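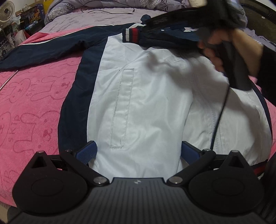
Issue 6, page 2

Olodgate Garment Care Label Notes: read me first

These notes come with the file of care label wordings from Olodgate and Jillcombe. The file has 200 rows. Each row is one wording, copied from one care label on one garment, with a plain English version next to it. I began it for my own use when I was doing alterations, because many labels are written in a way that even the customers do not understand, and I had to look up the same words many times.

What is in the file

One text file, separated by tabs, with 6 columns:

row: a number, always increasing, never used again if a row is deleted
garment: jacket, skirt, trousers, scarf and so on, always in the singular
fibre: as written on the label, including the percentages
wording: the exact words of the label, with its mistakes
plain: my version in everyday words
source: Olodgate, Jillcombe or Seltham

Capital letters in the wording column are kept as they were. If the label was in two languages, only the English part is copied. If the English part was missing, the garment is not in the file.

Spelling

The plain column uses Australian spelling, so colour, fibre and grey. Please do not correct the wording column, also when it says "color" or "wash seperately". Those are the words of the maker and the file is no use if we tidy them.

How the plain version is written

I try to keep every plain version to one sentence. "Wash with like colours" becomes "Wash it together with clothes of the same colour". "Do not wring" becomes "Do not twist it to get the water out". I do not add advice. If a label says nothing about ironing, then my version also says nothing about ironing, even if I have an opinion.

The most difficult one was "cool iron on reverse if needed". In the end I wrote "If you must iron it, turn it inside out and use low heat". Some readers have told me that "must" is too strong. I left it.

Garments with two colours

Labels on white and dark garments deserve a separate word. Many of them say "remove promptly", and the reader is not told from where. In the file I have written "Take it out of the machine as soon as the wash is finished". One label from Jillcombe says "do not leave folded when damp", and I have kept that row apart because it is the clearest one I found on this subject.

Known problems

The Seltham rows were copied from a handwritten list and not from the labels, so small words may be missing.
Lined garments sometimes have a second label in the lining. Only the first label was copied.
In 6 rows the fibre column is empty. The labels were too faded to read and I did not want to guess.
Symbols are not included at all, only words.

Changes in this issue

The Wikström column is gone. It held the wordings from an old sewing book, and they were not from real labels. Rows for gloves are now under "gloves" and no longer under "accessories". Next rows will be added in August.

Use and corrections

You may copy the file, change it and print it, also for a shop or a class. Please keep my name with it. If you find an error in the plain column, send me the row number and your own sentence.

Mostafa Kabbaj
Thu 12 June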